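Dullier Toothbrush Caddy, Divided, Small
Item 1319
Sold by Plarow Bath & Home

Back in stock as of Mar 22, 2020. If you were on the wait list you should have an email, check the spam folder. If you weren't, just order the normal way, the button works again.

Quick version: small plastic caddy for a bathroom counter or a shelf. Open top, divided inside, rounded corners. White-gray. Brush stands up in one side, whatever else goes in the other. No lid, no suction cups, no screws. Sits there.

What people use it for

Toothbrushes mostly. A regular adult brush stands up fine with the head over the rim, so the bristles get air and don't sit against a wall. Kids' brushes are shorter, the really stubby ones can drop down a ways, still easy to grab. Electric handles, depends. The skinny ones go in, the fat ones don't. Measure yours before ordering please, we get a lot of these back for that one reason and the return shipping is on you.

Also seen it used for makeup brushes, pens, nail files, and one customer keeps seed packets in hers. Fine by us.

Toothpaste

Gets asked every week. Travel tubes will stand in the second compartment. Full size tubes stand when they are new and stiff, then start to lean once they're half used. Most of us just lay the tube down next to the caddy and leave the second side for floss, a razor, a comb. Toothpaste and brush not included with the caddy, its the caddy only.

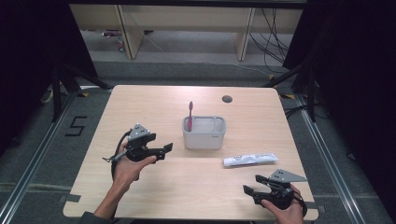
Color is a soft white with some gray in it. Not a bright white, so next to a very white sink it will look a little gray. Goes with most things. We had a blue for a while and it's discontinued, please stop asking Settimio, he doesn't have any hidden in the back.

Cleaning

Warm water, dish soap, old brush for the corners. The divider is where the gunk collects, get down in there. Top rack of the dishwasher is OK on a normal cycle, skip the heated dry. No bleach, it yellows the plastic over time. Chalky ring in the bottom from hard water: white vinegar, let it sit, rinse.

There are no drain holes. Tip it out now and then or put a folded piece of paper towel in the bottom and swap it.

Ordering

Comes as a single or a pack of 2. Pack is the same color, we can't mix. Ships in a plain box with paper around it. Usual handling time is 2 business days, little longer right now, we're short on hands in the packing room and orders go out in the order they came in.

Returns 14 days from delivery, unused, in the box. Cracked on arrival, send a photo and we'll send another one, no need to mail the broken one back.

Goes with

Dalgleish rinse cup. Same sort of color, sits next to it nicely. Sold separately.
Plummont counter tray. Holds the caddy and the cup together if you like things in one spot. Wipes clean.
Dalgleish soap dish. Out of stock, was due in January, still waiting on it. Will update teh page when it lands.

Questions we get

Does it tip over? Empty with one tall brush in it, it can if you knock it. With something in both sides it stays put. Flat dry counter is best.

Can it go in the shower? It can get wet, sure, but it'll fill up. See above on drain holes.

Can I take the divider out? No, it's molded in.

Will it fit my medicine cabinet? Depends on the shelf. The caddy is small, it's the brush standing up that needs the height. Measure with the brush in.

Anything else, write to Settimio Monti through the contact form and put the item number in the subject line. Phone is off for now.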